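Ticket: Sukusetti DVD, disc 2 freezes in chapter 9
Status: reopened January 16, 2005
Player: Arkness, firmware from May

Picture locks up when the family sits down to the wedding dinner, sound runs on for a few seconds, then nothing. Zwahlen's first reply said fingerprints. I wiped the disc. Same spot. 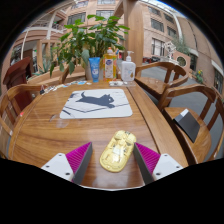 Second reply said my player was too old for the layer change. Maybe, but the same player gets through every other dual-layer movie I own, and the freeze comes well before the halfway point. I doubt anyone looked up where the break is.

Tried since then:
- subtitles off: freezes
- original mono track: freezes
- skip to chapter 10: plays to the credits
- disc in the PC, Nodon software player: stutters, then drops back to the menu
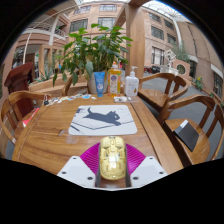 Mouse and pad on the table.

The replacement disc froze too. Zwahlen says some 2,000 sets were pressed and mine is the only complaint. I have seen 2 others on the Nodon user board – both with the same chapter. "Bad batch" would be easier to believe if they gave out a batch number.

Asked for a refund or a repressed disc. Leaving this open.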